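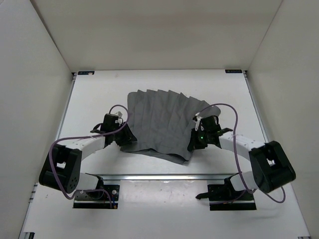
Dark grey cloth, pleated along the far edge, on a white tabletop.

Is a hearing aid subscription worth it, or am I paying for the app?

Posted by gronholm_reader, 17th April

My left ear has been getting worse for years and the right one is catching up. The audiologist says mild to moderate loss in both. She wants to put me in a pair of Fernari aids, the kind that sit behind the ear, and the clinic only sells them on a plan. You pay 43 dollars a month, and for that you get the aids, cleanings, and something called "lifestyle tuning" through the app. The other choice is a pair from Zeleke by mail for 1,190 dollars, no visits included.

I have read the Fernari brochure twice and still can't tell what lifestyle tuning is. Everyone quoted in it seems to be back at choir practice within a week. Has anyone had either of these long enough for the shine to wear off? My main trouble is restaurants and my grandchildren, who mumble.

kitchen_radio

I had the Fernari plan for 2 years. The aids are decent. The tuning is a slider that goes from "calm" to "lively," and I left it in the middle after the first week. Cleanings are real and I did use them, but a clinic near me charges very little for the same thing without a plan.

Do the math before you sign. Mine was the same price as yours, so 24 payments came to 1,032 dollars, and at the end I had to hand them back. Ask three things in writing: who owns the aids, what happens if you lose one, and whether the price can go up. I got a vague answer on the last one – it went up in June.

As for restaurants, no aid I have worn makes a loud room quiet. Sit with your back to a wall and pick a place with carpet. Anyone who promises more than that should let you try it for a month with your money back.

ullow_north

just get the cheap ones, they're all made in the same factory anyway

tin_whistle_5

I'd like to know which factory. I doubt that very much.

I went with the Zeleke pair and I'm still on the fence. Sound is fine for television and one person talking. The fit was poor until I ordered smaller domes, and the phone support read to me from the same page I had open. If your loss is different in each ear, as it sounds, check that they will set them from your own hearing test. Some mail order pairs only come with presets. You are entitled to a copy of your test, so get it before you decide anything. Keep the box too, in case you send them back.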